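Skerholm IT Service Desk
Ticket 264 - Work phones: message previews visible on lock screen
Status: Resolved
Raised by: Nighat Awan, Records
Assigned to: Aurelio Chávez

Summary
The user reports that the full text of incoming messages is displayed on her work phone while it is locked. The setting "Show previews" had been set to "When unlocked" but returned to "Always" overnight. Seven phones in the Records team are affected.

Step 1 - Check the device
The phone was restarted and the setting applied again by hand. It held until the next sync with Laken, our device management service, at 02:30. The fault was therefore not with the phone itself.

Step 2 - Check the profile
Records phones were found to be assigned to the Pilau profile, which was withdrawn in January and permits previews at all times. The printed assignment forms are kept in the blue file box on the counter and agree with the entries in Laken.

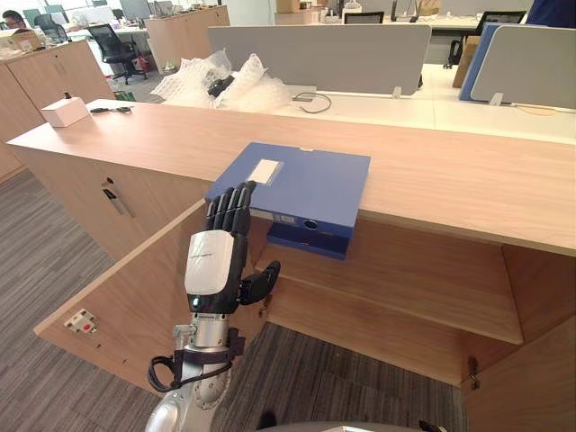
Step 3 - Apply the correction
All seven phones were moved to the Lam profile. This hides previews until the phone is unlocked and locks the screen after 30 seconds. Users should leave the phone connected to the office network for 30 minutes to receive the change.

Step 4 - Confirm
Ms Awan confirmed the following morning that previews remained hidden after the sync. Missed calls still appear on the lock screen - this is permitted under the current policy.

Further action
The Pilau profile is to be deleted from Laken. Please quote the ticket number above if the fault returns.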